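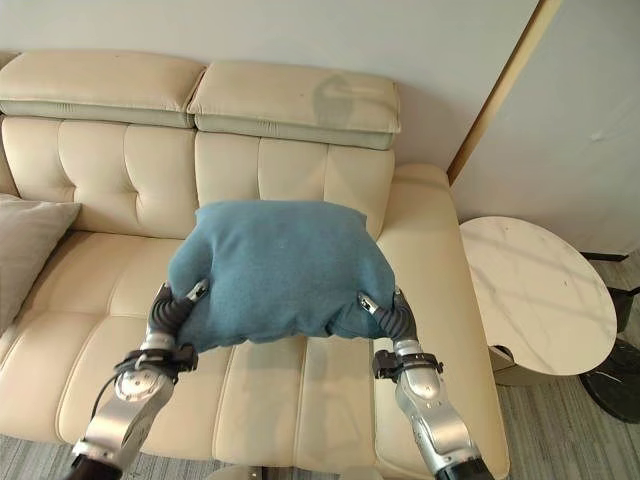 Throw Cushion

A throw cushion (I grew up saying throw pillow, and most people I know still do) is a small, soft, stuffed cushion that lives on a sofa, armchair or bed and can be moved wherever you like. It isn't attached to anything, so it's a different animal from a seat cushion or a headrest. It can prop up your back, hold up your elbow while you read, or just add some color.

Shape and covers

Square and rectangular ones are the most common, though I've owned a round one and regretted it, because it rolled off everything! Covers come in cotton, linen, velvet, wool and felt. My own favorites are the slightly fuzzy, felt-like kind, especially on leather. A smooth cover tends to slide around on a leather seat, and a fuzzy one has a bit more grip. The downside is lint, plus pilling at the corners if you have a napper in the house.

Color

Muted blues and teals go beautifully with cream or ivory upholstery, and one is often plenty. On a tufted sofa the seams and puffy panels are already doing a lot, so I'd skip busy patterns.

Where to put it

The usual spot is the corner of the seat, but I'm fond of the armrest.

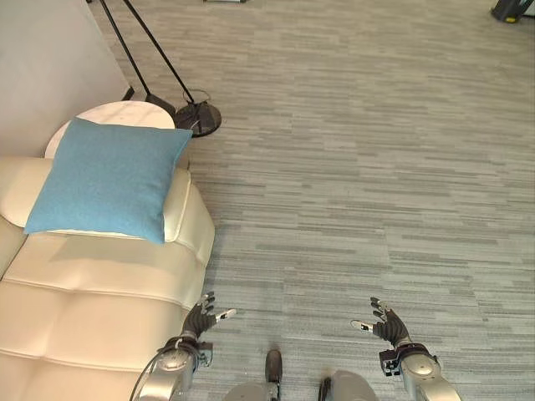

Set at an angle on a wide, padded arm, a cushion makes a nice headrest for lying down, and it's handy to grab. Keep it clear of a side table if you leave drinks there (ask me about the Siven armchair and the coffee, or please don't). A floor lamp close by turns that end of the sofa into the reading end, at least at my place.

Plumping and care

Squeeze it from both sides, let go, give it a shake and turn it over. I do mine every couple of days. Wool covers mostly want a soft brush and cool water, but check the label first. I washed a Clarner cover warm one March and it came out doll-sized.

Page last edited 07/08/2020

See also: Bolster, Headrest, Sofa, Upholstery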